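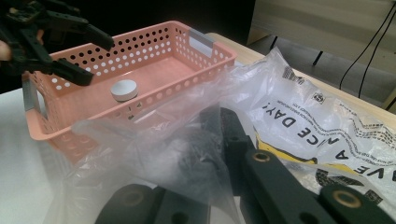 The Second Fiddle at Kurham

Print this page
E-mail this to a friend

By the January that Wendy Haslam turned up at the Kurham town hall with her viola on her back, the Kurham String Society had been without a violist so long that the rest of them had gotten used to leaving a hole in the music. They played their quartets as a kind of trio with a gap in it, and old Mr. Grastov, who led from the first chair and always had, would hum the missing part under his breath when he felt it was needed, and sometimes when it wasn't.

"You read alto clef?" he asked her, before she had her coat off.

She said that she did, a little rustily.

"Rust is fine," he said. "We have plenty of that. Sit by Tadine."

Tadine was the cellist, a broad, quiet woman who drove the school bus and kept her rosin in a mustard tin. She moved her chair over an inch or two, which Wendy came to learn was a great welcome, coming from Tadine. Amin, who played second violin, was the youngest by a good many years and had the habit of tapping his heel, and he grinned at her over the top of his stand and went on tapping.

They began with something slow. Wendy had not played with other people since before her mother got sick, and she had forgotten what it does to you, that first chord, when your own note stops being yours and goes off to live in the middle of everybody else's. She came in late on the repeat. Then she came in early, to make up for it. Mr. Grastov hummed her part at her, kindly enough, until she found the place again, and after that he hummed a good deal less, and by the end of the movement he had quit altogether.

"Well," he said, laying his bow across his knees. "I'll have to find something else to do with my mouth."

"You could count," said Tadine.

It was, I suppose, the first joke Wendy ever heard her make, and there would be only a handful more that whole winter.

They were getting ready for the spring concert, as the Society had done every year since the hall had a roof on it, and the hall held 536 people if you opened the balcony, though the balcony hadn't been opened in a long while. Mr. Grastov wanted it opened. He had got it into his head that this would be the year. He was past eighty, and his left hand had begun to stiffen on him in the cold, and he would sit through the break with it wrapped around a cup of tea, looking up at those dark rows of seats as if there were somebody in them he was hoping to catch the eye of.

Wendy asked Amin about it one night while they were stacking the stands.

"His wife sat up there," Amin said. "Front row, on the left. She said you could hear the inside parts better. Everybody down on the floor just hears the tune."

"The inside parts," said Wendy.

"That's us," Amin said, and tapped his heel.

She thought about that on the drive home, with the heater going and the viola belted into the seat beside her. She had taken up the instrument at eleven, when her school had more than 4 children wanting the violin and only so many violins to go around, and she had spent most of her life feeling faintly apologetic about it. People would ask what she played and she would tell them, and they'd say oh, is that the big one? And she would say no, the middle one – the one you don't notice. It had never crossed her mind that someone might climb a flight of stairs on purpose to hear it.

So she practiced. She practiced in the kitchen after supper with the radio off and the cat shut in the hall, and she wrote her fingerings in pencil, and rubbed them out, and wrote them in again. There was one passage in the slow movement, just eight bars, where the first violin rests and the viola has the melody all to itself, and it frightened her badly. She could play it beautifully to the refrigerator. At rehearsal it went thin and scratchy every time, like a voice asking for something in a store it can't afford.

Mr. Grastov never said a word about it until the last rehearsal of all. Then he put his violin in its case, which he never did before the end, and got up, and went slowly across the hall and through the door at the back. They heard him on the stairs. It took him quite some time. At last there was a creak overhead, and his voice came down out of the dark, sounding farther off than it should have.

"From letter D, please," he said. "Never mind about me. I've got rests."

Amin looked at Tadine, and Tadine looked at Wendy, and put her bow to the string.

I wish I could tell you it was perfect. Her fourth finger came down a hair flat on the high note and she had to roll it up into place. But she was playing it up and out, toward the front row on the left, and somewhere in the third bar she stopped listening for the scratch. Tadine was underneath her, steady as a floor. Amin had quit tapping. The eight bars went by and then they were in the next part, where the first violin ought to have come in, and he didn't, he stayed up there, and the three of them went right on without him to the double bar.

Nothing came from the balcony for a bit. Then the seat creaked again.

"She was right, you know," said Mr. Grastov. "You do hear it better." And after a moment, in his ordinary voice, "Somebody had better come up with a rag, though. These seats are a disgrace."

Wendy went up with the rag. Tadine followed her with a bucket, and Amin brought the broom, and it was close to midnight before they had finished the first row.

Posted 2018-05-09

Print this page
E-mail this to a friend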